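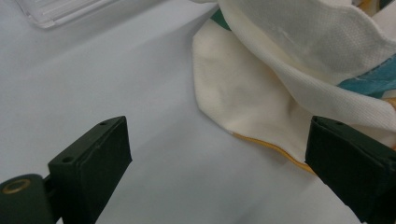
Workshop > Reviews > Gripping and lifting

Print this page | E-mail this to a friend

The Zanar hand-held gripper, and whether a small place ought to buy one

3/16/19

I ought to say at the start that I came to this gripper as the person who holds the budget, and that my idea of a good tool is one I don't have to think about again until the following March. We are a small textile mending and sorting workshop in Dumbridge, nineteen of us on a full week, and for a long while now there has been talk of getting an arm in to help with the sorting tables. Talk is cheap and arms are very much not, so before going any further down that road I wanted something we could try with our own hands and our own cloth. The Zanar seemed a sensible way in, and we've lived with it for 35 working days.

The idea is simple enough. You hold the tool, you work the two fingers yourself, and the camera on it keeps a record of what the fingers were facing. Later on, if you do buy an arm, you have a good store of your own jobs to show the people setting it up. If you don't buy an arm, you have at least found out which of your jobs are a misery for anything with two fingers, and that alone was worth a good deal to me when I sat down with the figures.

First, what I liked. The fingers are plain dark green blocks with a matt finish, so they stand out nicely against our pale tables when you look back through the pictures. They open good and wide too, which matters more with cloth than I'd have guessed. A tin or a box has an edge that stays where you left it. A heap of knitted stuff with a smooth cream piece under it and a bit of yellow-orange trim running along the hem is another matter altogether, and you want plenty of room between the fingers while you make up your mind where to go in.

We found that the hem was nearly always the best place to start. Trim gives you a line to follow, and it's a bit stiffer than what's next to it. Going in at a fold in the middle of a waffly sort of knit is much more of a gamble, and the newer members of the team all went for the fold first! I did as well, I must confess, and brought up the whole bundle more often than I'd like to write down.

Now for the grumbles, which are fairly gentle ones. The edges of the fingers scuff. It makes no odds to the grip that I can find, but if you are the sort who likes equipment to look new for the auditors, put a spare pair on the order. The tool also gets heavy towards the end of a long spell, and I would plan on two people taking turns at each table. I hadn't allowed for that in my first budget and had to go back and find the hours, which was an awkward little meeting.

Clear plastic is my other grumble, although I can hardly lay it at Zanar's door. We use see-through things at our tables without a second thought, and on a pale top they all but vanish in the pictures, apart from the shine along the edges. If you're going to spend money on an arm that has to find its way by camera, I'd set a bit aside for coloured trays while you're at it. It's a small line on the sheet and I wish I had put it in from the beginning.

We did look at the Puto as well, on a fortnight's loan. It's lighter in the hand and the handle is kinder to small fingers (mine included), but it doesn't open as far, and for thick folded knits we kept wishing it would. For buttons, labels and packets I'd choose the Puto and be perfectly happy. For bundles, the Zanar.

On planning, for anyone doing the same sums, my advice is to count people's time before you count tools. The gripper was the easy part. Somebody has to look back through the pictures, throw out the poor ones and keep a note of which cloth was which. We set ourselves a target of 100 good pick-ups for each kind of bundle, and the mixed ones, several cloths and colours all tucked in together, took far longer than the plain. I'd give mixed bundles their own line in the plan and be generous with it.

We bought ours through Nikzad, who were patient on the telephone and answered the same question from me more than once without sighing. Delivery was on time and the instructions are readable, if a touch fond of small print.

Would I buy it again? Yes, with the spare fingers and with the extra hours in the budget from day one. The arm itself has been put off to next year's plan, and I'm quite content with that, as there are still the quilted pieces to try.

Contact us | Copyright Dumbridge Workshop Reviews | Back to top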